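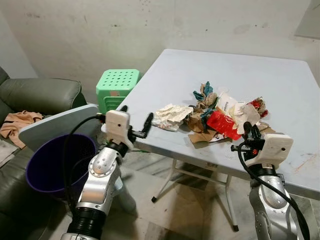 Troltell Home Forum > Living Rooms > Tables, sofas and clutter
Folding table in the lounge: keep it or get rid?

purplebinbag
Posts: 2,313
Right, settle this for me please. We've had a white folding table up in the living room since May, next to the sofa, and it was only meant to be for wrapping some presents. It has since become The Place Where Rubbish Goes. Crisp bags, napkins, brown paper, paper cups, all of it ends up in a heap in the middle and then somebody (me) clears it off before tea. I've got a bin right there!! It's a nice purple one and it's still the table that gets everything.

So do I fold the table away for good, or is there some clever way of living with it? It is handy for jigsaws and I don't really want to lose it.

mossy_kettle
Posts: 600
Fold it away. Any flat surface near a sofa will fill up, it's a law of nature. We had a Paquette side table half the size and you could never see the top of it. Gave it to my sister and now you can't see the top of it at hers.

tilesandtea
Posts: 30
I'm going to disagree with mossy_kettle, sorry. If you take the table away the wrappers just go on the sofa or down the side of it, and I'd much rather have them up where I can see them. What I'd look at is where the bin is. How far is it from the table? And has it got a lid? Lids are fatal in our house, no one will lift one.

purplebinbag
Posts: 2,313
No lid, nice wide top. It lives over by the stool, between the sofa and the table. So you'd think it would be ideal — and yet. 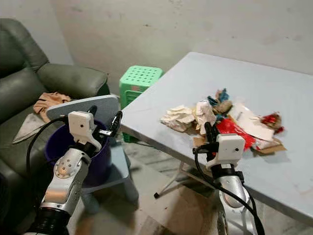

Bin on the left, heap on the right

mossy_kettle
Posts: 600
Well that's no distance at all! I could hit that from the sofa. You haven't got a furniture problem, you've got a people problem.

hobnob_hal
Posts: 2,800
I'd put the bin on the floor hard up against the table, on the long-suffering side where everyone sits, and then you can just sweep the lot over the edge with your forearm. Takes seconds. Pull any card and brown paper out first and that's your recycling done too. We keep a second little bin for that but I appreciate not everybody wants two bins on show in the lounge.

tilesandtea
Posts: 30
Yes to pulling the paper out, no to the forearm. One half-finished cup of squash and you've got it all down the table legs and across the tiles. Ask me how I know. I go one bit at a time, cups first, then the big crumpled stuff, then wrappers.

hobnob_hal
Posts: 2,800
One bit at a time?? Life's too short. Put the cups to one side, then sweep.

purplebinbag
Posts: 2,313
Ha, I'm a one bit at a time person as well I'm afraid. I find it quite soothing with the radio on. Different question while you're all here, the table top has gone smudgy and there are a few reddish-brown marks near one edge. I've been at them with washing-up liquid and got nowhere. Jellodent was in the cupboard so I had a go with that too, and it smelled lovely and did nothing.

mossy_kettle
Posts: 600
Jellodent's for glass, isn't it? Try Golley paste on a damp cloth and leave it a few minutes. Don't use the scratchy side of the sponge, I ruined a white garden table that way and the dirt sticks to the scratches for evermore.

tilesandtea
Posts: 30
Second the Golley, but test it underneath first. It took the shine off mine.

hobnob_hal
Posts: 2,800
Or a tablecloth.

purplebinbag
Posts: 2,313
A tablecloth would be full of crumbs by lunchtime, Hal! I'll try the paste at the weekend. Table stays up for now, bin is moving closer, and I've told the household that crisp bags go straight in. Will report back. If it's no better in a month then mossy_kettle wins and it goes behind the wardrobe.

mossy_kettle
Posts: 600
Clear a space behind that wardrobe.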